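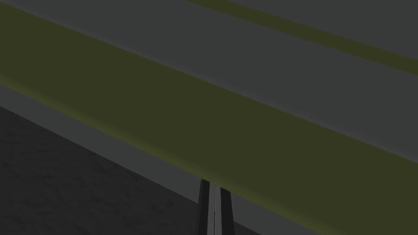

Unit 6. Wrist views and the stuck-closed fault

The fault covered in this unit came up in the Groltevard simulation exercise and was logged by Petro Karpenko on July 23, 2025. The arm was told to approach an object, open, and grasp. It approached and did not open. At close range the wrist view gives very little to judge by: the two inner faces of the gripper lie almost flush, with a thin dark seam between them, and the striped surface ahead takes up most of the view. The controller, Han, read this as a good grasp. It went on to the lift step with nothing held.

Han decides that a grasp is good when two tests pass:

(a) finger motion has stopped;
(b) the command has been active for 800 ms.

Neither test asks how far apart the fingers are. Fingers that never opened have also stopped moving, so (a) passes at once and (b) passes by waiting. The log for the run shows a normal grasp and no error code. The open command had been dropped because the message queue was full.
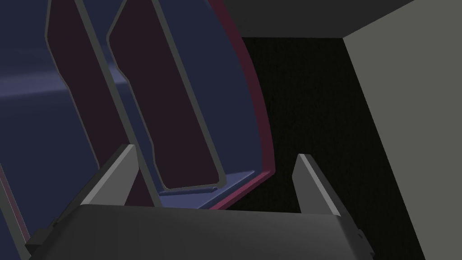
The fix used in Ganham, the second version of the controller, adds a check before the approach. The measured gap must match the commanded gap before the arm may move towards the object. If it does not match, the open command is sent again, at most 2 times, and then the arm stops and reports error 135. The approach is not resumed without a reset by the operator.

Points to note for the lab:

The gap must be read from the joint sensors. Reading back the last command only tells you what was asked for.

A stop close to a surface is still a hazard. On the real arm, back off along the approach line before sending a new open command, as the fingers swing outwards and may strike the object.

Fesov, the logging tool, saves commands and measured values in separate files. Compare both by time stamp.

Reading before the September session: chapter on grasp checks, first half only. Bring your own log from the last exercise, with the first missed command marked.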